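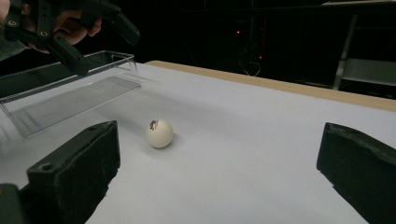 Course 2813, Unit 3: Handling Small Round Objects

Students work at the white table with one ball and one open container. Read the Casstead handout before the session.

1. Place the ball on the bare surface and let it come to rest. Note which way the printed mark faces.
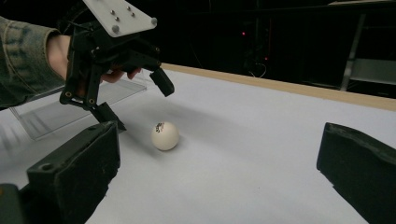
2. Transfer the ball to the container and back. Complete nine transfers.

Record each drop as a separate entry.

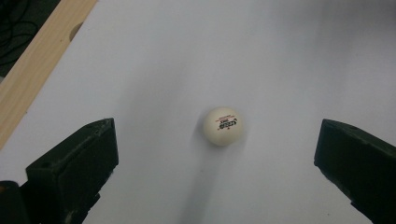

Entries are due by 3 p.m. in the Husaditz folder. Late entries will not be graded.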